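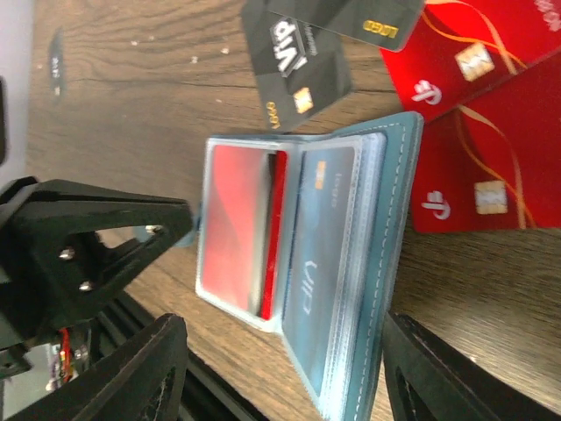

The Skeltham card holder in light blue, open on the table, with a few cards lying beside it.

I've been carrying the Skeltham for long enough now that I feel okay having opinions about it, so let's do this. Short version: I like it, I'd buy it again, and there is one thing about it that makes me want to throw it across a parking lot.

I came to it from a Fernuleo, the big zip-around kind, which I loved for years until the zipper started eating receipts. By the end that thing was as fat as a sandwich. I had gym cards in there for gyms that have closed! So in November I dumped everything out, made a keep pile and a shred pile, and went shopping for something that would force me to behave.

The Skeltham is a little book, basically. It folds open into two panels. One side has a clear window, and the other has a whole stack of clear sleeves that you flip through like a tiny photo album. White stitching along the edge, smooth on the outside. Mine is listed as light blue but it leans gray depending on the light, and I ended up liking that more than a true blue. It cost me 36 dollars, which felt like a lot for something this size, and then I remembered what I paid for the Fernuleo and got over it.

The sleeves are the whole reason to get this one. I can see what I've got. A red card behind the window shows up right away, and in the sleeves a dark card with big pale letters on it reads fine through the plastic. In my old wallet every card was a strip of colored edge and I played a guessing game at every register. Now I flip, flip, there it is — done.

Okay, the complaint. Getting a card INTO a sleeve the first time is miserable. The plastic grips the card, the card grips the plastic, and if your hands are even slightly dry you will be there all evening. I loaded mine at the kitchen table at 9 p.m. with the TV on and I missed most of an episode. The trick I landed on is to pinch the sleeve at the sides so the mouth bows open, start one corner, then push from the short edge with your thumb. Don't try to go in straight. And do the sleeve closest to the fold first, while the rest of the stack is still flat and floppy, or you'll be fighting the full ones to reach it.

They do loosen up. After a few weeks of use the ones I pull from most slide pretty nicely, and the ones I never touch are still stuck like they were glued. I've made my peace with that. My library card lives in there forever now.

Thickness is the other thing to think about. All those layers make a fat band down one side even before you add a card, so the holder never closes perfectly flat. In a purse or a jacket, who cares. In a back pocket you'll notice it, and I wouldn't sit on it anyway. There's no place for cash either. I keep a folded bill behind one of the cards and that's the extent of it.

I also tried the Nutsugah, the metal one with the thumb lever that fans your cards out. Very fun for a day! But I kept launching cards onto the floor at the coffee shop, and everything fans out in the same order every time, so the card I needed was always at the back. It went to my brother, who thinks it's the greatest object ever made. 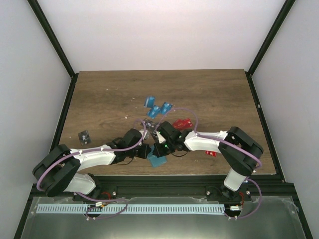

Florencio Carrasco wrote in to say the sleeves on his went cloudy after a summer in the car, and that he'd pay more for a version where you can swap the insert out. Same here, Florencio, I'd order a spare insert tomorrow. Mine are still clear, but I don't leave it in the car and I've had it through one winter only, so I'll report back after some hot weather.

For what it's worth, the product page claims the fold was tested to 700 openings, and a few of you pointed out that 700 isn't very many if you buy coffee like I do. Fair! My fold has a soft crease in it now and the stitching next to it is fine.

Who should get it: anybody with a normal amount of cards who wants to see them. If you carry 3 cards, get a plain slip sleeve from Dudov and save your money. If you carry a deck of them, clean out first and then come back.

I'm giving it four out of five. The missing point is for that first evening at the kitchen table.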